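From: Bontu Kumsa
To: Sedesa independents list
Subject: Re: Deposits, and what to do about late cancellations

Mhairi Moffat wrote:
> Had another hotel booking fall over at 4 pm yesterday, after I'd
> paid for parking and knocked back a regular. I've never asked for
> deposits because I worry it'll scare off the decent clients. Do
> other escorts on here take them? And what do you say when someone
> wants it back?

Hi Mhairi, oh that's rotten, sorry! I held out on deposits for ages for the same reason, and then had a shocker of an August and caved. I ask for $80 on anything new and I don't bother with regulars. A couple of enquiries went quiet on me, but the ones who stayed were polite, turned up and didn't haggle at the door, so I can't say I've missed the others.

My wording is pinched from Liesl (thanks Liesl): cancel with three days' notice and you get it all back, less than that and I'll move it to another date once. After that it's mine. I put it on the ad and again in the confirmation text, so there's no arguing later.

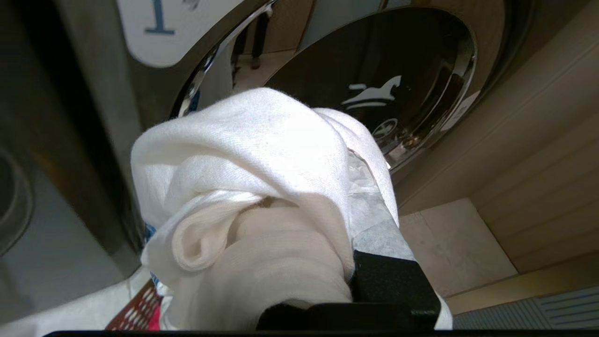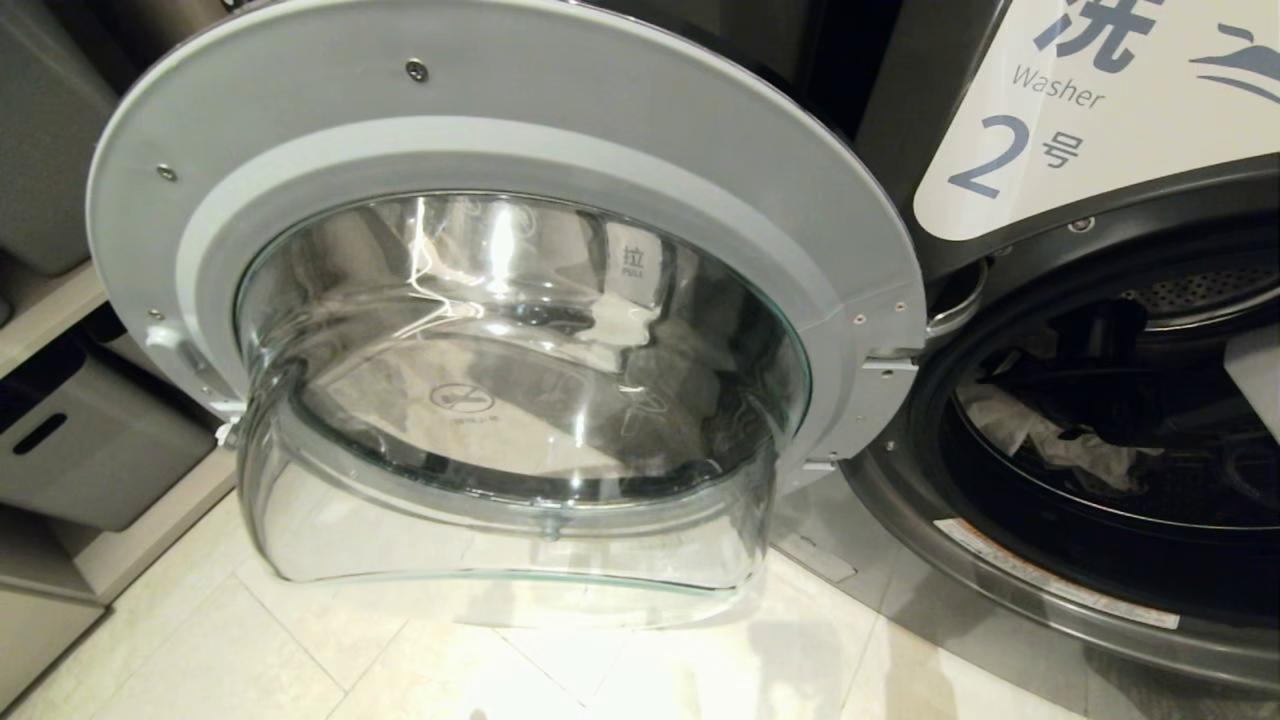 The other thing I'd do is work out what a cancellation costs you, as it makes it much easier to hold firm. My half of the work flat is $1,630 a month before I've bought so much as a candle, and Špela and I both have to fit our days around each other. Then there's all the boring stuff — white linen to get through, the washing machine door hanging open over the tiles, power, my ad on Findemari. I'd never counted any of that until Sorin did my books and asked where it was!

If they kick up a fuss, I send one message repeating the policy and then block. Please don't get drawn into a debate at midnight like I did.

Happy to send you my confirmation text off list if you want something to copy.

Bontu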